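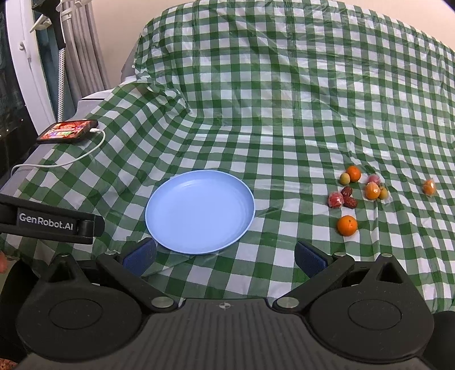

Mohammed

Progress report to Skevgate on the Gokis project
Fri 28 February

Work in this period was on the house rules for hand-held gripper recording in private homes. The draft rules now run to 14 clauses. Jelent has been using them on all home sessions since the last report, and this note sets out what has changed, what is still open and what we plan to spend next.

Recordings to date
We hold 3,257 recordings made under the draft rules. Every one has a consent form on file, signed before the session and kept apart from the footage. We check the forms in batches of 100. In the last batch we found three forms with no end date for storage. Those householders were written to, all three replied, and the forms have been put right.

Surfaces
Clause 4 used to say that tasks should be done on a table. It has been reworded. A task may be set out on any stable surface the householder agrees to, including a sofa seat, as long as the surface is named in the session sheet. If a cloth is put down, its pattern and main colours are written in as well. Creases are left as they fall. A green and white checked cloth over grey upholstery gives a very different background from a plain worktop, and anyone using the recordings later should be able to search for one or the other.

Objects
The session sheet now has separate entries for wrapped and unwrapped items. Before this, an orange in clear film and a bare one were both entered as "orange". Film throws back light and hides part of the outline, so the two should not be mixed without a label. Small fruit such as dates is listed by kind. The target, usually a plate or bowl, is noted as empty or part filled at the start.

Householders' belongings
Clause 9 gave us the most trouble. The first version asked for all personal items to be cleared away. Operators found this slow and householders disliked it. The new version allows ordinary belongings to stay, with two conditions: nothing that shows a name, a message or an address may be readable, and phones and other screens in view are checked by the reviewer before the recording is released. Windows and dark glass are checked in the same pass for reflections of people. Hands may appear. Faces may not.

Tool checks
Operators look over both finger arms, the pads and the visible fasteners before each session and tick the sheet. A session with no tick is held back until the operator has been asked about it.

Still open
We have not settled how long to keep recordings that fail review. Our own view is that they should be deleted once the reason has been logged, but your data policy asks for a holding period and we need a ruling on which applies. Clause 12, on pets, is also unfinished.

Next period
The rules will go to an outside reader in March. We ask that the money set aside for travel be moved to review time, as reviewing is now the slower part of the work. No increase in the total is requested.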